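Wanted: patient people to help us compare two grippers (paid, tea included)

Hello! I run a small test bench at Besska and I'm looking for nine people to come and do slightly fiddly table work with us, starting in January and carrying on in some form until June. No robotics background needed. If you can pack a lunchbox without swearing, you're probably qualified.

What we're up to

We have two grippers on trial, the Oshima and the Usto. On paper they're very close. In practice one of them is lovely with rigid things and hopeless with anything floppy, and the other is the other way round, or so I think after far too many evenings with them. I'd like numbers instead of my own grumbling, so we're setting up a proper comparison: same arm, same controller, same list of everyday jobs, and a set of human runs to measure both of them against. That last bit is where you come in.

The jobs are things like sorting cutlery, folding cloths, closing lids, and getting straws out of a plastic bag and into a jar (my favourite, and the one that causes the most trouble). Thin bags are a nightmare for a gripper. You'll do each job at your own pace with wrist bands on, and we record where your hands go. Then we have a go at the same job with each gripper and compare.

What a session looks like

A session lasts 165 minutes including breaks. You'll sit or stand at a table, whichever you like, and work through a list. Some of it gets repetitive - I won't pretend otherwise - but you can have the radio on and you can stop whenever you want. If you fancy it, you can also have a turn driving the arm yourself at the end, which most people enjoy more than they expected!

Who I'd like to hear from

Left-handers especially, please, we're very short of you. Also anyone who has worked in a café, a kitchen or a packing room, and anyone who hasn't. You need to be over 18 and happy to have your hands and forearms filmed. We don't film faces.

There's also one part-time post going for somebody to look after the recordings. You'd want to be comfortable at a Unix command line and not mind tidying up file names that I typed in a hurry. We have 731 recordings so far and 253 of them still need checking, so there's plenty to get stuck into.

Pay

Sessions are paid by the hour at the same rate as the part-time post, and we cover bus or train fares on top. Bring your ticket or a photo of it.

Straws, bag and jars, one of the jobs on the list:

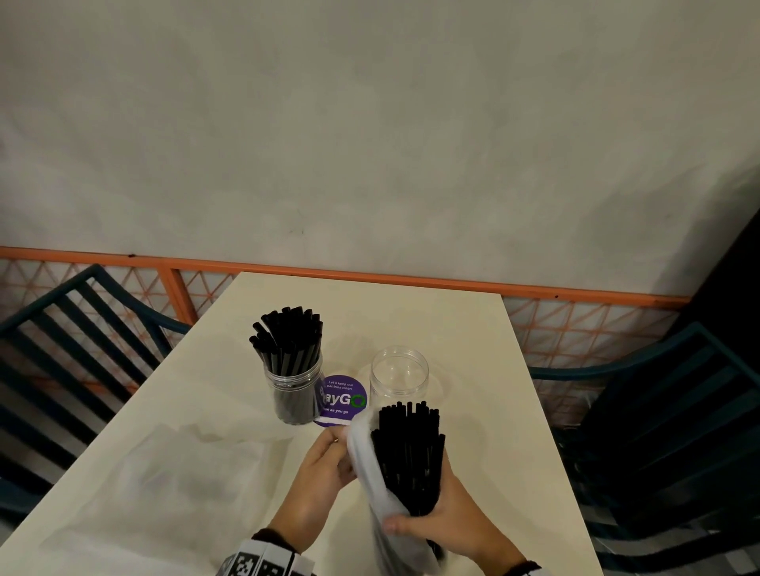

How to apply

Send me a short note through the Besska contact page by Fri 13 January, with "grippers" in the subject line. Tell me which hand you write with, which days suit you, and whether you're after the sessions, the part-time post or both. No CV for the sessions. For the post, a page is plenty.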